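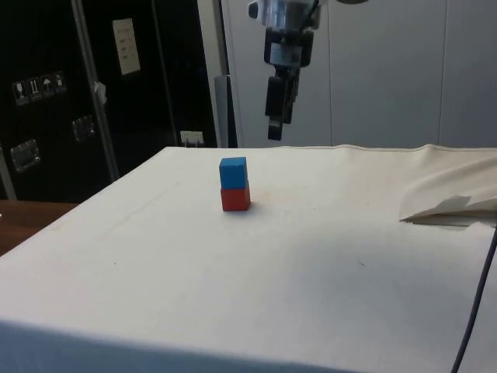

The stacking task, blue cube on red, at the Rememside robotics club.

Visit to the Rememside club, 10/6/26

Four of us from the Tastonton club drove over to see how Rememside runs its student arm project. We are hoping to start something like it in July, and Glenys Ellis had offered to let us sit in on a normal session. Parking is behind the Hughes building. The front door is locked after school hours, so ring the bell and wait.

The club has 40 students on its list, split by grade. The younger ones build and wire small wheeled robots in the big room. The older ones work on the arm next door, and we spent most of our time with them.

Their project this term is stacking. The students have to write a program that picks up one cube and sets it on another, then moves the gripper clear. It sounds simple. Glenys said most groups get the pickup working fairly soon and then spend weeks on the placing. If the gripper opens too low, the fingers can nudge the bottom cube on the way out. If it opens too high, the top cube drops and lands crooked.

Students work in pairs, two to a turn. One runs the program and the other keeps the log, and they swap at the halfway point. The log is a plain paper notebook. Each try gets a line with the start position, the change made since the last try, and the result. We looked through a few pages and could follow them without help, which is more than I can say for ours.

The work table is covered in white cloth. I asked one pair whether creases gave them trouble, and they said they smooth it before each run and try not to start a cube on a fold.

Lleucu Penry teaches the programming side. She has students draw the arm's path on paper before they type anything, including where it should stop above the stack. We plan to copy that.

Later in the year they will enter the Sovley meet, where the judges choose the starting spots. Rememside's programs still use fixed positions, so that is the next job.

We stayed for two hours. Glenys is sending us her parts list and the blank log sheet, and I will pass both along when they come.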